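Moving house interstate, boxes or tubs?
Home and Garden > Moving and Storage
2 pages, showing page 1

wattlebird_77
We're shifting from Grurnley to Vokwood in April and I'm trying to sort out packing before it gets silly. Three bedroom house, two adults, far too many books. Removalist quote came back from Honov and they want to sell us their box kit on top. Has anyone bought the kit, or are you better off collecting boxes yourself? The other option is plastic tubs, which we could keep using in the garage afterwards. The truck will be on the road for 2 days, if that matters.

magpie_lane
Tubs are a waste of money for a long move. They don't stack square, the lids pop off when there's weight on top, and a lot of removalists won't cover what's inside them. Ask Honov before you buy any. Ours had it in the fine print.

diesel_and_dust
Disagree. I've moved four times with tubs and broken one lid. Buy the same brand so they nest and put a strap around them. Cardboard goes soft the minute it gets damp, and if your stuff ends up in a shed for a while you'll have silverfish through everything.

magpie_lane
Four moves across town isn't the same as two days in a truck.

diesel_and_dust
Two of them were interstate.

kettleson
Mixed load is the go. I did it like this last year and would do it the same way again:

1. Books in small boxes only. If you can't lift it with your arms bent, take some out. Put heavy hardbacks flat on the bottom and paperbacks spine down on top.

2. Kitchen in medium boxes with a towel in the base. Plates on their edge, never in a flat pile. Leave the flaps up until the whole box is packed and you've filled the gaps at the sides, then press down in the corners with your hand. If it gives, add more paper.

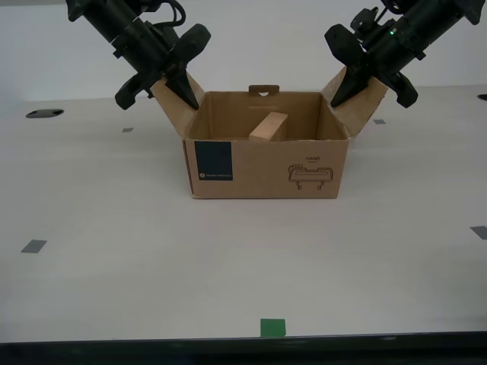
3. Linen and clothes in tubs or garbage bags. Doonas can go around the telly if you've lost the original carton.

4. Tape. Buy decent tape. Two strips along the bottom seam and one across it. The cheap stuff lets go in a hot truck.

5. Write the room on the side of the box as well as the top. Once they're stacked you can't read the tops.

wattlebird_77
Thanks, that's really useful. How many boxes did you end up with? The kit from Honov is 50 and it's $481, which seems steep for cardboard.

kettleson
More than 50, but I don't throw things out. That price is steep. Does it include the tape and paper?

wattlebird_77
Paper yes, tape no. They buy back up to half of them if they're in good nick.

saltbush
Don't pay that. Rantala sell second-hand removal boxes and they were fine for us. A few had old labels on them, so take a black marker. The bottle shop will also give you wine cartons with the dividers still in, perfect for glasses.

magpie_lane
Agree on wine cartons. I wouldn't use supermarket fruit boxes though. Half of them have holes in the base and you can bring cockroaches home in them.

diesel_and_dust
Which is my point about cardboard.

saltbush
You can check a box for cockroaches, mate.

pipi_and_co
Coming from the other side, I used to work on the trucks. We preferred boxes all the same size. It doesn't matter much if they're new or used as long as they close flat. What slowed us down was half-filled boxes that crushed, and overfilled ones where the flaps didn't meet. Tubs we'd put on top of the load, so if you've got a lot of them it takes up more of the truck and you might pay for it.

wattlebird_77
Hadn't thought of the space. We're charged by the cubic metre.

pipi_and_co
Then keep the tubs to a handful. Put the kettle, mugs, chargers and toilet paper in one of them and take it in the car with you.

wattlebird_77
Righto. Going with second-hand boxes for most of it and a few tubs for the linen. Will ring Rantala in the morning and see if they deliver out our way.

saltbush
They didn't when we used them, you had to pick up. Take the back seats down.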